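How to filter glare out of wrist camera edge tracking

Robotics methods / Tutorials / Edge tracking

This tutorial covers the line-fitting method we use in the Utuno project to follow a straight metal edge with a single wrist camera. It assumes you already have a calibrated camera and a working hand-eye transform. If you don't, do the Irkosetti calibration tutorial first and come back.

The problem is simple to state. A robot has to travel along a length of aluminium profile and stay at a fixed distance from one chosen edge. A normal edge detector finds far too much. Every groove gives a line, every reflection gives another, and where the light is strong the real lines fade out altogether. Our first tracker picked the strongest line in each picture and jumped to a different groove whenever the light changed.

The method below keeps a small group of lines together and uses the spacing between them to decide which is which. We call it banded fitting.
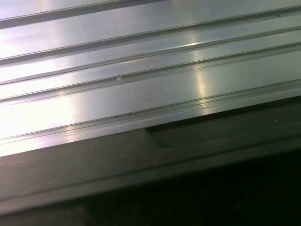
6 min read

Brushed aluminium at close range is a fair test. The grooves run parallel on a diagonal, the bands between them differ in width, and the glare to the right of centre crosses the lot. Towards the left edge the metal goes nearly white and the grooves get soft. The dark ledge under the profile has much less shine, so the border between the two is the best place to start.

Step 1. Find the direction

Convert to greyscale and compute gradients at half size. Build a histogram of gradient directions, weighted by strength, and take the tallest peak. All the grooves share one direction, so they add up to a single peak. The glare column adds a weaker one at a different angle, made of short pieces.

Turn the picture so that the main direction is horizontal. Everything after this works on the turned copy.

Step 2. Mask the washed-out areas

Mark any pixel above your saturation limit and grow the mask by 2 pixels. Do not fill masked areas in. We tried this and the fill made false edges along the mask border, which the next step then picked up.

Step 3. Make the row profile

For each row, take the median brightness of the unmasked pixels. Use the median, as the mean gets pulled up by the short bright streaks where the glare crosses a ridge. Dust and small specks in a channel also drop out here, provided they cover only a small part of the row.

Rows with less than a quarter of their pixels left should be flagged and skipped.

Step 4. Match the bands

Look for dips in the row profile. Each dip is a possible groove. Now compare the gaps between dips with the gaps in your reference drawing of the profile. The camera may be nearer or further away than expected, so compare ratios of gaps and leave the absolute sizes alone.

On a profile with bands of clearly different widths, three dips in a row are normally enough to fix the match. If yours has evenly spaced grooves, the ratios will not help you, and you will need the outer border as an anchor.

Step 5. Fit and carry over

Fit a straight line to each matched groove using only unmasked points, with all lines held parallel. Pass the result to the next picture as a starting guess. If the new fit moves by more than half a band, reject it and keep the old one. After three rejections in a row, stop the arm and start again from Step 1.

The parallel condition only holds when the camera looks nearly square on to the face. At a steep tilt, replace it with a shared vanishing point. The Benjelloun branch of the code has this, but it is slower and we have tested it less.

Results

We ran 405 passes along the same length of profile, changing the lamp position between passes. The old tracker lost its edge in 101 of them. Banded fitting lost it in six. Four of those six were at the end of the profile, where there were too few grooves left in view to match. The other two we have not explained.

Notches and cut-outs in the ledge did not upset the match as long as the metal edge carried on past them. They do disturb the border fit if you are using it as the anchor, so mask them from the drawing.

Settings

Start with the defaults in the Esimero config file. The only two we change often are the saturation limit and the smallest dip depth. Raise the dip depth if scuffs are being read as grooves. Lower the saturation limit if the tracker drifts each time it passes under a lamp.

Next tutorial: Tracking an edge round a corner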